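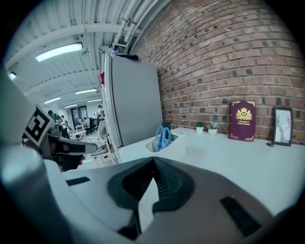 **Tadeo Acuña**, bench technician, Clundwood workshop

Saturday, September 19, 2020 - open day, desk station

Hand-held grippers at the desk by the brick wall. Objects: blue-handled scissors upright in the recess, two potted plants, the burgundy book, the antler picture in its black frame. Left in that order for all visitors.

Scissors are the hard item. Closing on one loop twists them against the side of the recess. Told people to come in level and take both loops. Nélida Urrutia wants the ribs on the pads finer - I'd try a softer pad first.

Book: approach from the side, fingertips on the cover edges. Do not pull on the gold.

Marker on the second gripper tracked well until visitors leaned over the desk, then dropped out 11 times. Log is under Tallow, run 7. Nearly all dropouts under two seconds.

Damián Orellana asked about payload. No figure given, we haven't measured it.

To do:
- recheck marker tilt before the June files are reused
- water plants
- send Zulema the sign-in sheet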